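The Second Unit

The quote from Savisport came in on a Thursday and ran to 34 pages. I printed the lot, which used up the last of the good paper, and took it home on the bus.

I was the buyer at Plornell. We did returns, mostly. People sent back chairs and cushions and parts of things, and somebody had to take them out of the packing, look at them and decide which bin they went in. For most of the life of the firm that somebody had been a person. Since the winter one of them had been a robot, on hire from Savisport, with two arms and a monthly bill that I signed.

The hire ended in May. We could send the robot back, buy it, or buy it and a second one to go with it. The director wanted the third. He had already cleared a space, and had told Masson, our biggest customer, that we would be ready for their summer stock. He told me this as if it would help.

I worked through the quote at the kitchen table. The price of the machine was on page two and it was fair. Page nine had the grippers, sold in pairs. Page 15 had the service plan, and under it, in smaller type, the call-out charge, which was 600 pounds before anyone had opened a toolbox. Spare cables were extra. Training was extra after the first day. There was a line for 2000 pounds called site readiness, and I read it four times without learning what it was.

I rang them in the morning. The man on the phone said site readiness was standard. I asked what they did for it. He said they made sure the site was ready.

After that I went down to the back room, where I should have gone first. I had signed for the thing five times and never stayed with it longer than it took to find someone and get a signature. I pulled up a box and sat on it.

It was on padded parts that day. I had brought the quote and a pencil, and I watched the arms and wrote nothing. 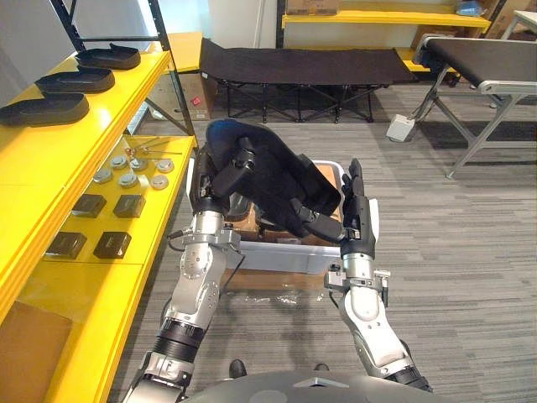 You'll want to put bins in that budget, a voice said from the doorway, and card to line them with, and don't let them talk you out of the second pair of grippers. I asked whether we needed a second robot. The voice said that depended on who was going to unpack for it. One robot had kept one person busy all spring, and two would want two, and had anyone upstairs written that down?

No one had. I looked through the plan again and there it was, or there it wasn't — 22 lines of cost and not one of them a wage.

I stayed until the break and then went up and did the sums over. With a second person the new machine paid for itself a year later than the director had said. Without one it would stand still for half of every shift. I set the two out side by side, took off site readiness, and added bins.

He read it standing up. He asked where the bins had come from, and I said the back room.

"And Masson?"

"Masson want it done by August. They haven't asked what does it."

He sat down then and went through it properly. At the end he crossed out the second robot and wrote "next year" beside it, and then he put a question mark after that.

We bought the one. Savisport dropped the 2000 without being asked twice, so I never did find out what it was for. The person we took on started a week later, and I ordered the bins from Zarurik, who were slow but sent the right size.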